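Chapter 4
Planning the Purchase: From Wish List to Working Cell

By the end of this chapter you should be able to write a one-page task statement, build a first-year budget for a small automation project, and read a supplier's quote line by line.

Buying equipment is one of the most exciting jobs in this whole field, and I hope this chapter makes you want to do it! A good purchase starts months before anyone signs anything. It starts with somebody standing next to the work with a notebook, watching what gets picked up, where it goes, and what happens when it lands in the wrong spot.

Rory Niven learned this at Brarlow, a small company that packs sample meals for kitchen showrooms. In November the team had a wish list with one line on it: "robot with hands." Three suppliers quoted for that line, and the quotes had almost nothing in common. Prorkier priced an arm and a simple two-finger gripper. Lesteck priced a pair of arms with many-jointed hands, plus training. The third left out the hands altogether and offered to talk about them later.

Niven threw the wish list out and wrote a task statement. It fit on half a page: pick up one piece of display fruit from a table, set it on a plate, leave everything else where it is, and do this 100 times between checks by a person. Suddenly the quotes could be compared, and the team could argue about real things (how big is the plate? does the fruit always arrive the same way up?) and have a fine time doing it.

4.1 The price on the quote is only the start

New buyers often treat the machine as the budget. Look at what else a tabletop cell needs before it does a day's work: mounting, a table at the right height, cabling, a safety review, spare fingertips, software seats, and the hours your own people will spend learning. Those hours are the line most often left blank. At Brarlow, setup and training came to 64 hours in the first plan, and the spare parts kit was quoted at $2870. Neither figure was on the wish list.

Hands deserve a page of their own in your budget. A two-finger gripper is cheap to buy, quick to replace, and wonderful at one shape. A hand with jointed fingers and a thumb can deal with many shapes, and it has many more small parts that wear. Ask for the price of one finger. Ask how long it takes to swap, and whether your own staff can do it.

4.2 Ask to see your task, with your objects

A supplier's demo reel is made of things the supplier is good at. Send your own objects ahead of the visit, and include at least two that behave differently. A round thing that rolls and a bunched thing with a stem make a great pair, and plastic fruit costs next to nothing.

Figures 4.1 and 4.2. A pink plate, a red apple, and green grapes between two jointed black hands. In Figure 4.1 the apple is on the table; in Figure 4.2 it is on the plate.

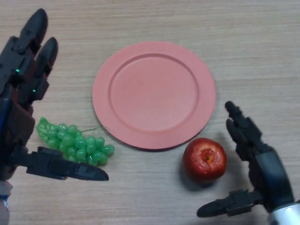
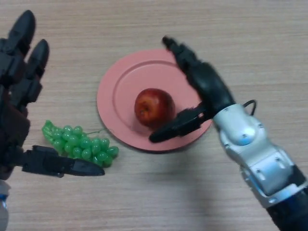

During a visit, keep a tally sheet and fill it in yourself. Write down each try, what was picked, where it ended up, and whether a person had to step in. Niven's sheet for one supplier showed 63 clean placements before lunch, and that single number did more for the budget meeting than the whole brochure. Keep the sheet, date it, and staple it to the quote.

Then ask to move something. Slide the plate a little, turn the fruit, and let the supplier show you how much of the setup has to be redone. The answer belongs in your budget too, under changeover, and we will put a cost on it in Section 4.3.

Before you read on, choose a job you know well and write its task statement in half a page or less. Bring it with you to the next section, where you will use it to fill in your first budget sheet.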